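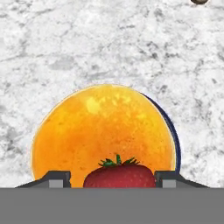
Adelino Vilela

The grasp planner in Poline has been scoring fruit wrong since I merged the segmentation rewrite, and I spent most of December finding out why. These are my notes on the bug, the fix, and two changes to the tooling that came out of it. Everything is in simulation. The wrist view is the only camera the policy gets, so the planner has to live with whatever that view offers.

Background, briefly. Poline is my control stack. It takes a wrist image and a depth buffer, produces instance masks, fits a coarse shape to each mask, and samples grasp candidates against the shape. Storkum is the scene generator that feeds it: a countertop, some dishes, some produce, randomized textures and lights. The two talk over a socket and share a config file, and the config file is where a good part of this story takes place.

The symptom was a width estimate. With a strawberry between the fingers and an orange directly behind it, the planner would report an object much wider than the maximum opening and reject every candidate. With the same strawberry over bare marble, the estimate was correct. My first guess was the mask. The strawberry's red against the yellow-orange peel is a weaker boundary than red against pale stone, and the leaves are a thin, spiky region that any downsampled mask will chew up. I dumped the masks and compared them with the simulator's ground truth IDs. The strawberry body was fine. The leaves were ragged, as expected, and a few leaf pixels were assigned to the orange.

So the mask was a little bad, but not bad enough to explain the error. The shape fit takes a trimmed set of points and should have ignored a few strays.

The next thing I checked was depth. The fit back-projects mask pixels using the depth buffer, and the buffer is rendered at a lower resolution than the color image to save time. Until the rewrite I had upsampled it with nearest neighbor. The rewrite switched to bilinear, which I did without thinking, because the same helper resizes both images. Bilinear interpolation across a depth edge creates points that do not exist on any surface. Along the outline of the strawberry, those points form a skirt that trails back toward the orange. Over marble the skirt is there too, but the plane filter removes most of it. Over the orange there is no plane to match, so the filter leaves it alone, and the fit sees one long object with a strawberry at the near end.

The fix was one argument. Finding it took nine evenings.

I also added an edge guard, which I should have had from the beginning. Any pixel whose depth differs from a neighbor by more than a threshold is dropped before the fit. The threshold is set in meters in the shared config. It was not set in meters the first time, and for one long run the guard discarded every point in every scene and Poline reported, quite correctly, that there were no objects.

Results. I ran 800 generated scenes with at least one piece of fruit partly behind another, using the same seeds before and after. Before the fix, 26 percent of scenes ended with no valid candidate. After it, the figure was 17 percent on the resize change alone, and the edge guard brought a further improvement that I have not measured carefully enough to print. The remaining failures are mostly real ones: objects in contact, or a dish rim so close to the fruit that a finger has nowhere to go.

The rim case deserves its own paragraph. A dark bowl partly hidden behind an orange shows up in the wrist view as a thin crescent. The mask for it is small, the shape fit on a crescent is poor, and the collision checker used to skip any instance below a minimum pixel count. That minimum was meant to suppress noise. In practice it also suppressed bowls. I now keep small instances as raw points in the collision set and only exclude them from the candidate sampler. Something that just enters the view at the top edge gets the same treatment: it can block a path, but it cannot be a target.

The self-mask needed attention as well. The gripper body covers the whole bottom of the wrist image and the fingers cover a good part of what is left. I had been using a fixed binary mask for the body and rendering the finger mask from joint state. The finger mask was one control step stale, so when the fingers moved quickly, a strip of pad along the inner face leaked into the object region. The pads are light gray and the marble has gray veins, so the segmenter was happy to call the strip countertop. Poline now timestamps both and waits for a matching pair. This costs a little latency. I run the planner loop at 60 milliseconds per cycle and it still fits.

Two tooling changes. First, Storkum writes a replay bundle whenever Poline rejects all candidates: color, depth, joint state, config hash, and the planner's reasons in plain text. I can open one and step through the fit without starting the simulator. Second, the config loader refuses any length without a unit suffix. It is annoying to type and I have already been stopped by it twice.

Still open: the leaf pixels. The sampler sometimes places a contact on the calyx, where the fitted shape claims there is solid material. Pirzada, the older segmenter I kept on a branch, handled leaves better but was too slow for the loop. I may train a separate class for them. The other option is to cut the top of the fitted shape for anything labeled strawberry, which would work and which I would rather not have to maintain.

The Tallmont branch has the resize fix and the edge guard. The timestamp change is waiting on a test that passes on my desktop and fails on the build machine.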